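Let the Fighters Keep Their Weird Jobs
by So-yul Gil
14 September 2026

I have been playing Nulora since the first public test, and I have never been as happy with it as I was the night the studio showed off Michiels. If you missed the reveal, she's the new grappler, she's in her fifties, and she runs a laundromat. Her whole move set comes out of that! She wraps people up in wet sheets, she swings a coin bag on a long arc, and her command throw sends the other player through a spin cycle that takes 4 seconds and lands them facing the wrong way. I watched the trailer three times before I went to bed.

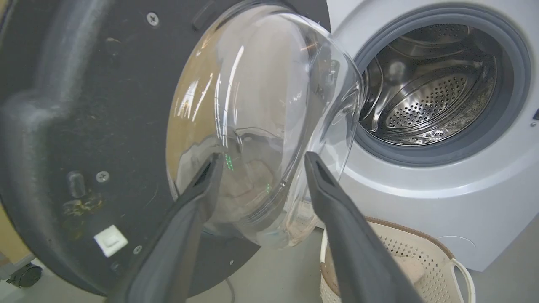
A washing machine door, wide open.

The complaints started right away, of course. She's a joke character, people said, and a joke character takes a slot that could have gone to a demon or a cyborg or somebody's favorite movie villain. I get it, a little. Roster slots are expensive and we all have a wish list (mine has been the same since middle school). But I think a fighting game lives on its oddballs, and Nulora has been short on them for a while now.

Look at who we got in the first two seasons. Proso is a swordsman with a tragic brother. Jitudico is a swordsman with a tragic sister and a fireball. I love playing Jitudico, I have 151 ranked wins with him, and I still couldn't tell you what he does all day when he isn't fighting. Does he eat lunch? Michiels has an intro where she hangs an "out of order" sign on the opponent before the round starts, and in that one second I knew more about her than I know about half the cast.

And she's good! That's the part the joke-character crowd keeps skipping. Her sheet wrap is 12 frames, so you can use it to punish a lot of the blocked sweeps that have been free for years. She has no real answer to fireballs from full screen, and she shouldn't, but once she gets in she makes you guess low, throw, or delayed overhead, and every one of those guesses hurts. I ran 55 matches with her over the preview weekend and lost most of the early ones, and I was grinning the whole way through. There's a corner setup off the coin bag that I'm still trying to get consistent. 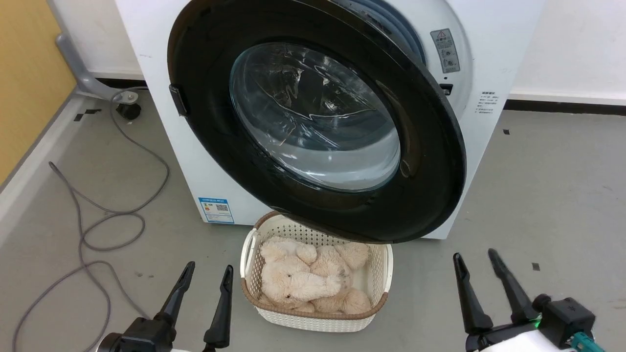
What worries me is the balance patch planned for November. The studio has a habit of sanding new characters down when the forums get loud, and the loudest request so far is to make the spin cycle throw shorter and stop it from switching sides. Please don't! The side switch is the entire point. It changes where both players are standing, it messes with your inputs, and it gives the crowd something to yell about. If the damage is too high, cut the damage. If she builds meter too fast, slow that down. I'd take either one and keep playing her.

I'd also love to see the older characters get some of this care. Give Proso a hobby. Let Jitudico have a win pose where he's late for something. New intros don't touch the balance at all, and they'd do a lot for people who come in, pick a fighter by face, and stay because they like the person.

Anyway, I'm back in the ranked queue tonight, and if you see a Michiels in the purple apron throwing out way too many coin bags, say hi. I'm working on it.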